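Chapter 5
When the Gripper Is Right and the Plan Is Wrong

In June the Harum simulation group ran a kitchen-tidying task 681 times and reported a success rate that pleased everyone who read only the first page. Dennis Langat read the appendix. There he found 15 trials filed under "miscellaneous contact," a category that, in the long history of engineering, has seldom contained anything dull.

In each of the 15, the arm had taken hold of a pump bottle by its neck, lifted it, and pressed the pump on the way up. The simulator had no opinion on this. It modelled the bottle as a rigid body with a lid-shaped lump on top, and a rigid body does not dispense hand soap. The grasp was scored as stable, the lift was scored as clean, and the trial was marked a success. The controller, a package called Caddale, was then installed on a real arm at the Galtano test kitchen, where the soap had not been briefed.

The incident report, dated 27/08/2024, runs to five pages. It is a good report, and you will be asked to return to it in Section 5.4. For the moment, notice what it does not contain. No sensor failed. No cable worked loose. The emergency stop did what emergency stops are for when somebody finally pushed it. Every component met its specification, and the floor was still slippery enough to put a technician on her backside. 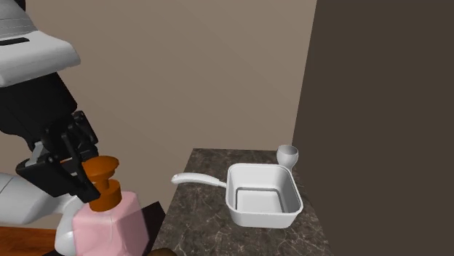
We call this a specification fault, to distinguish it from the component faults of Chapter 4. A component fault is a part doing something it was told not to do. A specification fault is the whole system doing precisely what it was told, with great confidence, in front of visitors. The second kind is harder to find, as the usual instruments of diagnosis all come back with a clean bill of health. Swap the gripper and you will get the same puddle with a newer gripper.

Three questions will organize the rest of the chapter. What did the designers assume about the object? Where was that assumption written down, if anywhere? And what evidence, available before the arm moved, could have shown it to be false? In the Harum case the answers are, in order: that it had no moving parts; in a comment on line 167 of a configuration file; and the appendix.

It is tempting to blame the simulator, and the first draft of the report did so with some vigour. Resist this. A simulator is a list of the things somebody thought worth modelling. Friction made the list. Mass made the list. The travel of a spring-loaded pump did not, and for most of the objects in the Hemmin household set that was a perfectly sensible economy. The trouble came when a score computed inside the model was carried outside it and treated as a safety clearance.

Before reading on, write down two household objects whose behaviour changes when they are squeezed. Keep the list. You will be adding to it in Section 5.2, probably with some embarrassment.

5.1 Contact That Counts as Success

A grasp metric answers a narrow question: will the object stay put between the fingers under the expected loads?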